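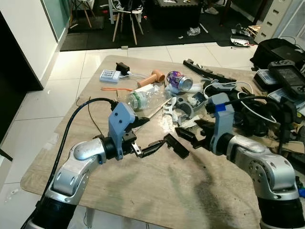
# La mesa, las cajas y el rincón del fondo

Llevaba desde septiembre diciéndome que había que poner orden en el taller, y ya sabéis cómo va esto: uno entra a buscar una brida, ve el panorama, coge la brida y se va. El otro día, después de comer, entré a por una pila y me quedé toda la tarde. Os lo cuento con calma, que para eso tengo el blog (y porque más de una persona me escribió después de la entrada sobre los cajones para preguntarme cómo seguía la cosa).

Empecé por la mesa, que es lo que más me duele. La compré en Trendwood por 162 euros, de un tono de madera clarito que me enamoró en la tienda, y casi nunca le veo el tablero. Encima había un cargador blanco con sus pilas en fila, una lata de refresco aplastada, una botella de plástico transparente con la etiqueta verde tumbada en medio, otra botella blanca, un palito naranja, una brocheta de madera y piezas de plástico de todos los tamaños. Y migas blancas, o restos de algo, repartidos por ahí como si hubiera nevado un poquito.

Mi método con las mesas es siempre el mismo, y me funciona desde hace años aunque luego no lo aplique con la frecuencia debida:

1. Primero, la basura evidente. La lata, las botellas y los papeles doblados se van sin juicio previo.
2. Después, lo que tiene casa. El cargador vuelve a su balda y el palito, al bote de los palitos (sí, tengo un bote de los palitos).
3. Por último, lo que no sé qué es. Piezas grises curvas, una especie de pinza blanca, un soporte largo y negro con muescas. Todo eso a una bandeja, y la bandeja se revisa otro día con café.

El paño va al final, siempre. Antes limpiaba por zonas según iba despejando y acababa limpiando tres veces el mismo trozo.

Con la mesa encaminada me giré hacia el suelo, y ahí se me cayó un poco el alma a los pies. Tengo baldosa blanca, muy luminosa y muy agradecida en las fotos de catálogo, pero que no perdona ni una mota. Las juntas se marcan, el polvo se ve desde la puerta y cualquier cosita que se cae se queda ahí señalándote.
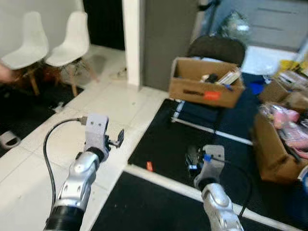 Por eso puse en su día las alfombrillas negras, que son comodísimas para estar de pie y además amortiguan las caídas de las piezas pequeñas. El inconveniente es que el polvo se mete por los bordes, y cada cierto tiempo hay que levantarlas enteras, sacudirlas fuera y barrer lo que aparece debajo. No es un trabajo bonito, pero da mucho gusto cuando las vuelves a colocar rectas. La cinta blanca me ayuda con eso: miro la línea y sé por dónde iba cada cosa – o al menos por dónde debería ir.

Y llegamos a las cajas, que son el verdadero asunto de esta entrada.

Soy de guardar cajas de cartón. Lo confieso sin demasiada vergüenza. Una caja vacía me parece una promesa de orden, y luego la promesa se llena de cosas mezcladas y se convierte en otro problema. En la última revisión general apunté 427 objetos en la libreta, entre juguetes, piezas, cables y papeles, y de todos ellos solo 11 tenían una etiqueta mía. Once. Me dio la risa, pero una risa floja.

La más revuelta es la de los cachivaches, una caja abierta donde conviven un muñeco oscuro que siempre se queda de pie, juguetes de varios colores y un montón de pedacitos de plástico enredados. Para vaciarla la subo a la silla negra de oficina, que tiene la altura perfecta y me ahorra agacharme. Mi espalda ya no está para estar en cuclillas, y con la caja en alto se ve el fondo mucho mejor.
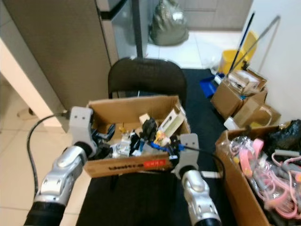 *La caja de los cachivaches en su trono, y a la derecha la de las cosas rosas.*

La de las cosas rosas, por cierto, la dejo tal cual. Pesa poco, sé lo que hay dentro y encima lleva una bolsa negra que de momento no pienso abrir. A veces ordenar también es decidir qué se queda para la próxima.

Para repartir lo demás saqué las bandejas Zutar, que son bajitas y se apilan bien, y fui haciendo montones: juguetes enteros, piezas sueltas con posible dueño y plásticos sin futuro. Las bolsas con cierre son de Biseck y las recomiendo con los ojos cerrados para lo pequeño, porque se escribe encima con rotulador y no se borra a la semana. Eso sí, escribid el contenido antes de llenarlas, que después el rotulador resbala y sale una letra de médico.

En el rincón contra la pared siguen las cajas apiladas con papeles, el cubo amarillo detrás y la fregona apoyada. El recogedor azul vive en el suelo, delante de todo, y he decidido que ese es su sitio oficial. Si lo cuelgo, no lo uso. Comprobado.

Estuve mirando un mueble Stougaard para meter esas cajas, uno cerrado y estrecho que quedaría precioso, pero cuesta 649 euros y por ese dinero prefiero seguir viendo cartón una temporada. Quizá más adelante, si aparece de segunda mano.
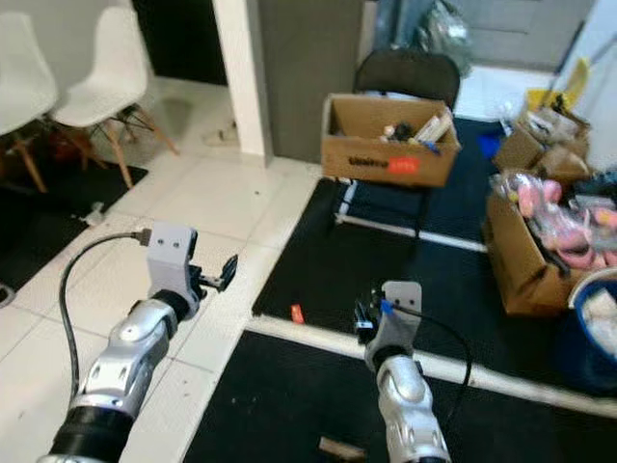 Las sillas blancas de patas de madera también tienen su historia en todo esto. Las puse en su alfombrilla para sentarme a descansar, y durante meses sirvieron para dejar abrigos, bolsas y paquetes por abrir. Ahora tengo una norma muy sencilla: lo que se deja en una silla se recoge antes de apagar la luz. La cumplo casi siempre, y desde entonces el taller me parece más grande al entrar por la mañana.

Me queda por revisar la bandeja de las piezas misteriosas y medio montón de papeles. También quiero cambiar las etiquetas de las cajas, que las que traen de fábrica no me dicen nada de lo que hay dentro y siempre termino abriendo tres para encontrar una cosa. Si alguien usa algún sistema de colores que le vaya bien, que me lo deje en los comentarios, por favor, que los leo todos con muchísima ilusión aunque tarde en contestar.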